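Are Machines Ready for the Chores? Speaker Notes

Annelies Hofstetter, for the Tuesday evening session. Room has a clicker but no monitor facing the stage, so keep a paper copy.

Start without the title slide. Ask who has folded a towel this week, then ask who has written down how they did it. Give them a moment. Most people can't say which hand went first.

The question I was given is whether machines can do household and shop-floor chores yet. My short answer is some of them, in some places, with a person near by. I'll spend the rest of the time on the "some."

Go over what works. Floor cleaning works in rooms with flat floors. Moving identical boxes from a belt to a pallet works well and has for years. Picking one rigid part out of a bin works if the part has a good shape and the lighting stays put. Thérèse Simard's line at Stuvgate has done that kind of picking for a long time, and her people no longer talk about it, which I take as a good sign.

Then what doesn't work, or works only on a good day. Anything soft. Anything that tangles. Anything thin enough to slip between two fingers and bend on the way. At home that means socks, charger cords, plastic wrap and trash bags. In a shop it means harnesses, film, gaskets and packing material. People outside the field expect the heavy jobs to be the hard ones. Weight we can buy a bigger motor for.

Next slide.

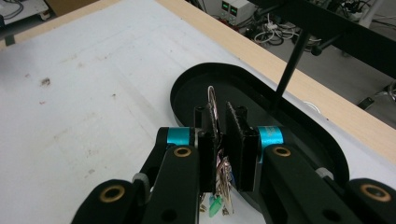 Wire and crinkled material held between two finger pads, with the black tray behind.

Leave it up while I talk about tangles. A person looking at a bundle like this makes a plan without noticing. You pull gently on one strand, see what moves, let go, and try another. A machine has to do each of those steps on purpose. It needs to know which strand it has, how hard it is pulling, and when to quit. The last one is the expensive one. We broke a lot of wire at Narnex finding out how expensive.

Mention the Jenumow trial here. Lorenz Pfister ran it in March. The job was to lift one small harness off a pile and lay it in a tray. Out of 100 tries, 15 ended with two harnesses in the air. Lorenz counted those as failures. The sales side wanted to call them partial successes. Pause, people usually laugh.

If somebody asks about speed: a trained worker was faster on every run we timed, and we didn't time the machine's recoveries.

Move on to thin parts. 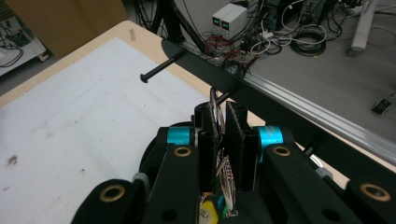 With a stiff part, you know where the far end is if you know where your fingers are. With a flexible one you don't. Hold a sheet of paper by its bottom edge and walk across the room. The top goes where it likes. Now try to put that top edge into a slot. (Have a sheet of paper ready. Do this live, slowly.)

People solve it by using the table, the other hand, sometimes their chin. We lean things against other things all day. Most of the machines I've worked with were taught to avoid touching anything except the part, and that rule has to go before they get good at this. Heidrun Kuster has been arguing the point longer than I have. Credit her by name.

Also say something about force. Squeeze too lightly and the sheet slides. Squeeze too hard and you crease it, and a creased circuit goes in the scrap bin. Two finger pads are a blunt tool for that.

Water break if needed.

Now the part about surfaces and mess.

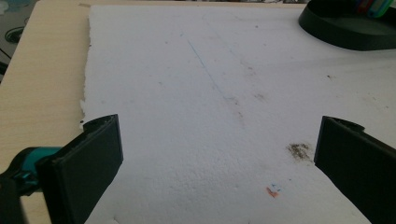

Demos get cleaned up before visitors come. Work tables don't stay that way. They get stains, pen lines and crumbs, and a kitchen counter is worse. A system that has learned on one tidy surface can lose its footing on a marked one, and a smudge can look enough like a small part that the arm goes down for it. Gaëtan Coste's group at Nigatu stopped wiping down between runs for this reason. Their scores dropped at first. They kept going anyway, and I think that was right.

Closing section, keep it under 5 minutes. Would I put a machine in my own kitchen? To load plates, I'd try it. To clear out the drawer with the cords in it, no. On the shop floor I'd give it the rigid parts now and leave the harnesses with the people who do them today.

Questions. Repeat each one into the microphone before answering. If cost comes up, send them to Lorenz, second row.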